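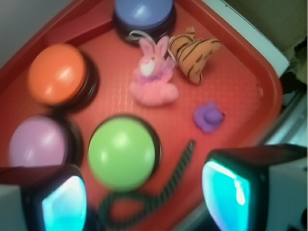 I was ready to dislike the Bileo women's team. They'd beaten my hometown side, Villanueva, twice in July, and I hold a grudge longer than most. Then I spent a week at their training ground and came home with a scarf!

Blame Marisol Escobedo. She played 17 seasons in midfield, retired with two bad knees, and now runs the under-18s like a very loud aunt. "Pass it before you get bored," she yelled, over and over, until I was muttering it in the parking lot.

Her star pupil is Dzifa Gbeho, a left back who'd rather be a winger (and plays like one, which drives goalkeeper Hina Cheema up the wall). They argue all through practice, then split a bag of orange slices on the bus.

The club used to draw 42 people on a good night. For the Destbridge game on Sat 8 January they sold 1,000 tickets, and I stood behind the goal with my feet going numb. Gbeho hit the post twice. It finished 1-1, and Escobedo was still shouting about the second half when I left to find coffee.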